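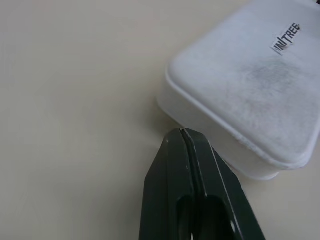
Venville, April

Fault review, container handling cell. Minutes as typed during the meeting, not cleaned up.

Present: Catríona McGrath (chair), Hemi Tipoki, Alby Brunton, Noeline McPhee (safety), me on notes (Alby Ashby). Two Albys as usual so surnames below.
Apologies: Ikonen, their field engineer stuck at another site, sent written comments, see item 4.

Started 9:10, projector not working, everyone looked at Hemi's laptop.

1. Last minutes

Accepted. One fix: the spare finger set was ordered by Brunton, not by Tipoki. Still not arrived.

2. What happened

Hemi went thru the log. Job was the low pick on the white rectangular container, the one with UNITREE on the lid label. Approach is fingers closed, tips down to the corner where the side wall meets the table, then nudge the box square, then back off, open, regrip higher up. Wrist camera view of the approach was up on the laptop for most of this.

On the bad run the arm did not back off after the nudge. Kept pushing. Box slid, tips went under the bottom edge and lifted it, box tipped over toward the operator side and went off the table. Hemi hit the stop. Arm stopped but slower than he expected, he puts it at 2 seconds from button to no motion. Noeline wants that number measured, not remembered.

No one hurt. Hemi was standing outside the tape. Box landed inside the tape. Lid popped off, box was empty.

Run count on the controller at the time was 1,066 since last reset. No earlier stops logged with the same code.

Catríona asked if anything was different that morning. Hemi: new height setting for the tabletop, loaded the evening before. Brunton: and the Kotska force module had been swapped. Catríona had not been told about the swap. Neither had Noeline. Some discussion, not minuted.

3. Cause, as far as we know

Not settled. Two candidates.

a) Force reading. The nudge ends when contact force goes over the limit. If the reading is low or stuck the arm never thinks it has touched. Brunton pulled the trace and it is flat all through the contact, box moving and everything. Thinks the module was reporting zero the whole time. Connector was seated when he checked it but he had allready moved the cable by then so that proves nothing.

b) Table height. New setting may be low. Tips would come in too near the surface and could get under the bottom edge of the box. Hemi says this explains the lifting but doesn't explain why it didn't stop pushing. Brunton agrees. Could be both.

Noeline asked why a flat force trace doesn't fault the cell. Brunton: there is a check, but it only runs at startup, and the module was plugged in after startup. So check passed on the old one.
Noeline: so a dead sensor looks the same as free air.
Brunton: yes.
Noeline wants this written down in those words. Done.

Camera. Question from Catríona, could the vision have caught it. Hemi says vision is used to find the corner, then it's ignored until the regrip. Pale box on pale table, edge is faint, he wouldn't trust it for a safety job. Agreed not to go down that road now.

Fingers. Brunton looked them over after. No bends, no cracks he could find. Nothing he would pin on this run. Going back on only after a proper check with the gauge.

4. Ikonen's comments (read out by Catríona)

- don't run the cell until the force channel is proven
- suggests a travel limit on the nudge, 12 mm, then fault out whatever the force says
- stop time should be looked at separate from the rest, may be a setting
- wants the full log, not just the exerpt

Hemi OK with the travel limit. Says the nudge normally takes less than that. Brunton would like it lower but will start there.

5. Stop time

Noeline: treat as its own incident, own number on the sheet. If the stop is set to finish a slow-down before cutting power then it has to be written in the risk assessment, and it isn't. Last assessment was done with the old Busilgate controller and she doesn't think it carries over. Catríona agrees.

Until measured, floor tape moves out. Nobody inside it with the arm powered, including for "just a quick look". Hemi to put the sign back up, it has fallen behind the cabinet.

6. Restart

Discussed and not agreed. Hemi would like to run at slow speed with the box empty to get the trace again. Noeline says no, not before the force module has been tested on the bench. Brunton can do bench test with hanging weights, needs half a day.

Catríona decided: cell stays locked out. Bench test first, then stop time measured with the arm in clear air, then slow runs with no one inside the tape. She signs before normal speed, not by text message.

Customer is expecting 27 units tested by end of month. Not going to happen. Catríona will call them.

7. Actions

Brunton - bench test force module, old one and new one both, same weights
Brunton - gauge check on fingers
Brunton - change check so it runs before every nudge, not only startup
Tipoki - redo table height, measure at all four corners this time
Tipoki - add travel limit, send change to Ikonen before loading
Tipoki - full log to Ikonen, today
McPhee - stop time test sheet, new incident number
McPhee - risk assessment, pull the old one and mark it not valid
McGrath - call customer
McGrath - rule for part swaps, one page, who gets told
Ashby - these minutes, put lockout tag number in the book

8. Other

Brunton asked for a second key for the lockout box. No, says Noeline.
Lid has a cracked clip from the fall, box can stil be used for slow runs.
Chase the spare finger set again.

Closed 10:25. Next meeting after the bench test, Catríona to send a time.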